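Swapping and comparing grippers on a two-arm setup, quick version

Wrote this up in February after doing it too many times. Terkix parallel fingers vs the Bittencourt ones, Fondov controller for both. Order matters.

1. Power down the arm. Not just e-stop. Down.
2. Unplug the wrist cable first, THEN the bracket screws. Leave slack in the loop, a full wrist roll eats more than you think.
3. Fingers on, hand tight, jog open and closed 20 times at low speed. Listen for clicking. Then tighten.
4. Re-zero. The Foltard script wants the jaws fully closed or it saves a bad offset and dosen't tell you.
5. Set current limit. I use 1309 on the Fondov scale for dishes. 3000 is where my plates started skidding.
6. Run 3 picks per object before you write anything down. Same object, same start pose, both grippers.

Thin rims are the real test. Foam blocks on a desk tell you almost nothing. Sink work also shows up cable snags right away, so do that before you tune anyting.
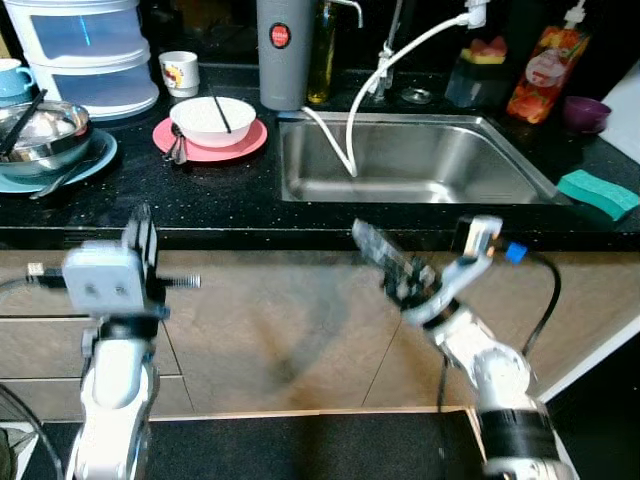

Both arms at the same sink:
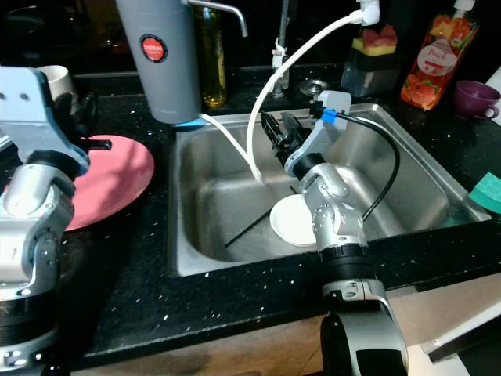
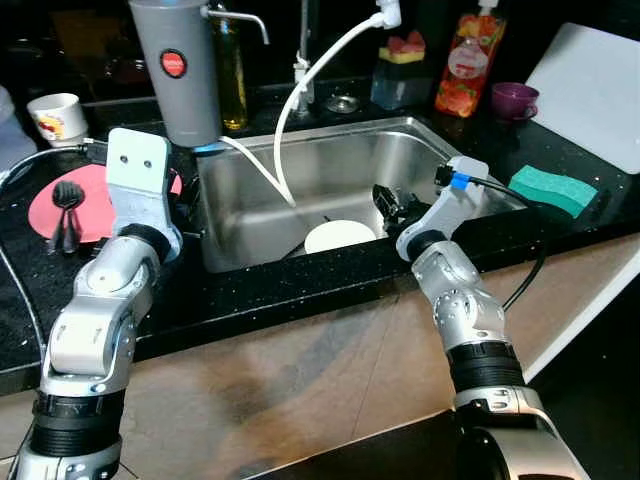 A reader on the Foltard list disagrees with step 5 and says to start at half that limit, go up in small steps, and stop at the first setting that holds through a slow wrist turn.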